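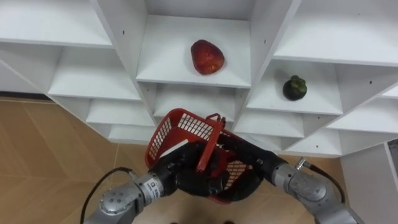

Janemstead Library Friends
Minutes of the March meeting, with notes on the visit to the Dornora open day

Held in the downstairs reading room, starting at 7 p.m. The chair welcomed everyone and was very happy to see so many coats on the rack, given the rain. Apologies had been received from three members, one of whom sent along a lemon cake in her place, and this was greatly appreciated.

1. Minutes of the February meeting
Read and approved, with one correction: the book sale raised $526, and the figure of $562 in the draft was a slip of the secretary's pen. The secretary is sorry and has fixed the copy in the binder.

2. Report on the open day at Dornora
Most of the evening went to this, and the chair let it run on because people were enjoying it so much. Twelve of us went over on the Trikel shuttle, which left on time and got us there with a good half hour to spare for coffee. Our hosts could not have been kinder. They had set out chairs for those of us who don't like to stand, and they answered every question, including the ones we asked twice.

The part everyone wanted to talk about was the shopping demonstration. There is a white shelving unit with square cubbies, set up on a tiled floor, and the robot works in front of it with a red plastic basket, the small kind with a handle that you would pick up inside the door of a grocery store. It uses both of its black hands on the basket, one on each side. The goods were fruit: a great big strawberry in one cubby, and lower down to the right a mangosteen, which several of us had never met before and had to have spelled for us. (For the record, it is the small, dark purple one with the green leafy top.)

Our guide explained that holding the basket steady is a job in itself and that they had spent most of the winter on it. A person does it without thinking, she said, and then has to sit down and work out what it was they did. Members found this very interesting. One compared it to teaching a grandchild to tie shoes, and there was general agreement on that.

Questions asked on the day, as far as the secretary could get them down:
Would it be able to manage a real store? Not yet, and they did not want to promise a year.
Could it shelve library books? They thought a picture book would be harder than a hardback. They would like to borrow a few from us to try. See item 3.
Does it get tired? No, but the people do, and they stop for lunch.

One member felt that the talk before the demonstration was too long and that the microphone should have been turned up. The secretary was asked to pass this on gently, along with our thanks.

3. Loan of withdrawn books
Agreed that Dornora may have a box of withdrawn children's books, mixed sizes, with no need to return them. The box is already packed and is under the stairs.

4. Lahlou lecture
The speaker for the Lahlou lecture has asked for a later start in May. Agreed, provided we can still be out by closing. Posters to be redone.

5. Money
Balance stands at $1,119 after the shuttle was paid. The shuttle came to $248, a little more than we had allowed, and it was agreed without a vote that it was worth it.

6. Any other business
A gray umbrella was left on the shuttle and is now at the front desk. The kettle is slow again.

Next meeting in April, same room, 7 p.m. Somebody please bring milk.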